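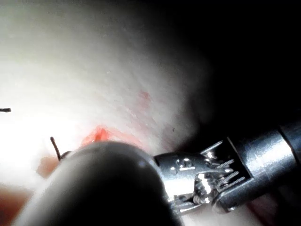

鉛筆で影をかく練習を始めて、2か月になりました。私は子どものころから絵が下手で、国の学校でも美術の点数はいつも低かったです。日本に来てからも、絵をかく機会はほとんどありませんでした。今、いちばん難しいと感じるのは、白いものの影です。写真のクリーム色のやわらかい面は、左のほうがとても明るくて、ほとんど真っ白に見えます。それが右上に行くと少しずつ灰色になり、丸く曲がったところから先は黒です。どこまでが「白」で、どこからが「影」なのか、線を引くことができません。以前の私なら、まず輪郭を強い線でかいて、中を白いまま残したと思います。

教室は駅の近くの古い建物の2階にあります。先生はあまり話さない方ですが、一つだけ何度もおっしゃる言葉があります。「目を細めて見てください」。目を細めると細かいところが消えて、明るい部分と暗い部分だけが残ります。最初は意味がわからなくて、眠い人のような顔をして座っていました。三回目の授業で、卵を見ていたとき、急に形が見えました。とてもうれしかったので、帰りの電車でも、つり革や乗っている人のかばんを目を細めて見ていました。たぶん少し変な人だったと思います。

言葉の勉強にもなりました。「ぼかす」という動詞は、辞書では知っていましたが、返事をあいまいにするときの言葉だと思っていました。教室では指やティッシュで鉛筆の粉をのばすことです。「陰」と「影」が違うことも初めて習いました。物の中の暗いところが陰で、机などに落ちるのが影だそうです。どちらも「かげ」と読むので、耳で聞くだけの私には区別ができません。先生に聞いたら、紙のはしに漢字を二つ書いてくださいました。その紙は今も冷蔵庫にはってあります。（この記事では、面倒なのでだいたい「影」と書きます。すみません。）
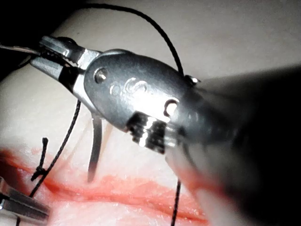
道具は高いものを使っていません。紙はFodanoという店の安いスケッチブックで、鉛筆はHB、2B、4Bの三本です。はじめはHBだけで全部かこうとして、暗いところを強くこすり、紙に穴をあけてしまいました。4Bを買ってから、力を入れなくても暗くできるとわかりました。ただ、4Bは手が汚れます。私は右手で左から右にかくのに、なぜか小指の横がいつも黒くなります。今は別の紙を手の下にしいています。

金属もかいてみました。うちのスプーンです。白いものと反対で、金属は明るいところと暗いところがすぐ隣にあります。ゆっくりぼかすと金属に見えなくて、灰色の石のようになりました。練り消しで光の点を小さく抜いたら、前よりスプーンらしくなりました。でも柄のほうはまだ石です。

友だちのIntan Rahmanに見せたら、「スプーンはいいけれど、卵はじゃがいもだね」と言われました。卵のほうに7時間かかったので、少し悲しかったです。しかし次の日に見ると、私にもじゃがいもに見えました。下のほうを暗くしすぎたのだと思います。丸いものは、いちばん下が少し明るくなることがあります。机の光が返ってくるからだと先生が教えてくださいました。「反射光」という言葉です。私はそれを見ないで、下は暗いはずだと考えてかいていました。

6月に教室の小さな展示があって、一人一枚出すことになっています。私は白い布をかくつもりですが、しわが多いと終わらないので、折り目は一つにします。布の置き方はもう決めました。洗濯してアイロンをかけたら、家族が間違えて台所で使っていたので、今日もう一度洗っています。

書いた人：Suryani Latuheru
2026年4月14日

ホーム　プロフィール　記事一覧　前の記事　次の記事
印刷する　メールで送る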